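Can a machine put the groceries away yet?

Jan 15, 2021

My sister asked me over the holidays when she could buy a robot to put her groceries away. She has three kids and a bad shoulder, so it was a serious question, and I gave her a poor answer. I said "a while." She wanted a number. I've been thinking about it since, and this post is the longer version.

I should say where I'm coming from. I spent 16 years in packaging, most of it at Brestia, where we ran cartoning lines and later a couple of palletizing cells. I was the person who had to decide whether a job went to a machine or stayed with people. I'm not a researcher. My questions about any machine are how often it stops, who has to walk over when it does, and what it costs while it's standing there.

On the shop floor the answer has been yes for a long time, with conditions. Our best cell stacked the same carton all day. You could change carton sizes, but someone had to load a new recipe and swap the tooling, and that took 40 minutes if nothing went wrong. Nobody on my crew would have called it smart. It was fast and it didn't get tired. When a carton came down the belt with a flap open, it crushed it, and then it crushed the next one too if you didn't get there in time.

A kitchen is the other way around. Very little repeats. Take one bag of groceries. There's a box in it, a can, something in a net, something soft that shouldn't go under the can. The bag changes shape as you empty it. You hold it open with one hand and reach in with the other, and you find things by feel because you can't see past your own wrist. I watched myself do it last week and I used my hip twice.

Bags are worse than people think. A carton has six flat sides and it stays put. A paper bag gives when you push on it, tips when the weight shifts, and the handles flop over the opening. At Brestia we had a customer who wanted finished goods dropped into retail bags with handles. We looked at it for most of a year, built one test station, and went back to people at a bench. The station could do it, but it needed somebody to open each bag first and set it square, and once you're paying a person to do that they may as well put the product in.

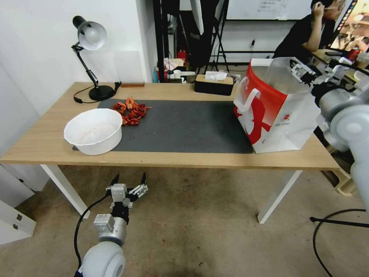

Small loose things are the other hard part. Picking up one dried pepper is fine. Clearing a pile of them into a bowl is a different job, because they hook together and they're light, and if you squeeze they break. A person doesn't pick them up one at a time. You cup your hand, sweep the lot to the edge, and go back for the few that got away. That's one chore to you. To a machine it's a string of small decisions, and it has to notice at the end that three are still on the table.

I asked Halima Eze about this. We worked together at Brestia and she does integration at Sorensen now. Her view is that the arms are good enough already and have been for years. What's missing is hands, and knowing what to do when the first try doesn't work. She said if a machine gets a household task right nine times out of ten, people clap at the demo, and then they take it home and it drops something every day. On a line we'd have scrapped it at that rate. One of our cells did 230 picks between stops when we first turned it on, and the supervisor wanted it gone.

Anika Pruitt takes the other side. She used to run the laundry at Claneretti, the hotel group, and she thinks I'm too hard on slow machines. Her point is that a chore at home isn't on a clock. If it takes 50 minutes to clear a table and she's at work, she doesn't care. I think that's fair, up to a point. I don't care about the speed either. I care about coming home to the thing stuck halfway with a jar in its grip and the freezer stuff going soft in the bag.

Cost is a separate problem. People look at the price of an arm and think it's coming down, and it is. The arm was never the big number for us. It was the guarding, the fixtures, the person who set it up, and the same person coming back every time something in the job changed. In a house something changes every day. Somebody moves the lamp, or buys a taller tissue box.

So here is what I told my sister when I called her back. For one fixed job in one fixed spot, the machines are here, and she owns a few. The dishwasher is one, and so is the Wado that does her floors, provided the kids have picked up first. For unpacking a bag and putting each thing where it goes, in her kitchen, with nobody standing by, I wouldn't plan on it. I'd rather she spent the money on delivery that carries it in to the counter.

She said the counter wasn't the problem, it was the top shelf. I'm going over in June to move her shelves down.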